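How Marble Is Made
Sirkura Museum of Earth Science: Learning Pages for Young Visitors

Marble is a rock that people have used for thousands of years. Sculptors carve it into statues, and builders cut it into floors, steps and columns. Long before any of that, the marble was a different kind of rock.

It starts in the sea
Many sea animals, such as clams and corals, have hard shells or skeletons. When the animals die, these hard parts sink and break into small pieces. Over a very long time the pieces pile up, and the layers on top press down on the layers underneath. The pieces stick together and become a rock called limestone.

Heat and squeezing
Sometimes limestone is pushed deep under the ground. It is very hot there, and the weight of the rock above is enormous. The limestone does not melt. Instead, the tiny crystals inside it grow larger and lock tightly together. Rock that has been changed in this way is called metamorphic rock. The word comes from Greek and means "changed in form."

Where the colors come from
Pure marble is white. Most limestone, however, has a little clay, sand or iron mixed into it. Iron can turn marble red, yellow or brown. Other minerals can make it green or gray. When the rock is squeezed and bent, the colors may stretch into wavy lines called veins.

Builders often cut marble into thin, flat tiles. A wall can then have a stone surface without being made of solid blocks, and it can meet a plain wall at the corner of a room.

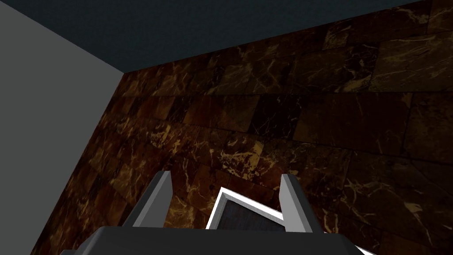 Taking marble out of the ground
A place where stone is cut from the ground is called a quarry. Workers at the Drenska quarry use long wires set with tiny diamonds to saw out large blocks. The quarry supplied 17 blocks for the museum's outdoor Rock Path. Each block was then sawed into slabs and polished until it was smooth.

Words to know
Limestone: a rock often made from shells and other sea remains.
Mineral: a natural solid material found in rocks.
Quarry: a place where stone is taken from the ground.

Text by Marlina Raju. Reviewed by Edin Omerović, Education Department. Last updated January 29, 2018.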